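Come and write grasping software with us (and yes, we need people to try it out too)

Posted August 28, 2022

Right, we're hiring! I run the software side of Dronico's small lab in Plonetdale, and I'm after one more developer to join us from November. There are 7 of us at the moment, and we have far more ideas than hands.

My bit of the work is the code that decides how a gripper should close on something soft. Boxes and tins we can mostly manage. Clothes, bags and hats are another matter - they sag, they fold, and the depth data on anything black is usually a mess. Our planner is called Kubíček and it takes a guess at the shape, picks a grasp and then keeps changing its mind as the fingers move in. I'm very fond of it, but it needs a lot of help.

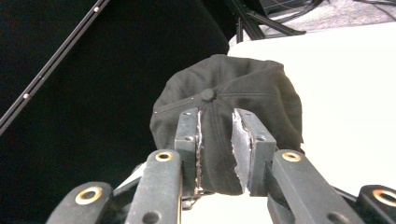 You'd be spending most of your week in Python and C++, split between the planner and Lemier, our replay tool. Lemier lets us scrub through a recorded grasp and compare finger width with what the planner wanted. We've got 1155 recordings in there now and the search is painfully slow, so that would probably be your first job (sorry!).

I'd love to hear from you if you've worked on control or perception before, but I care more about whether you enjoy digging through logs to find out why something slipped. A degree is fine, no degree is fine. You will need to be in Plonetdale at least 2 days a week, the rest is up to you.

Not a coder? We're also looking for 50 people to come in for an afternoon and pick things up with a hand-held gripper so we can record how you do it. No experience needed, we pay for your time and travel, and there's decent tea.

For either one, drop me a few lines through the contact form and say which you're after. Developers, please add a link to some code you've written - old and scruffy is welcome.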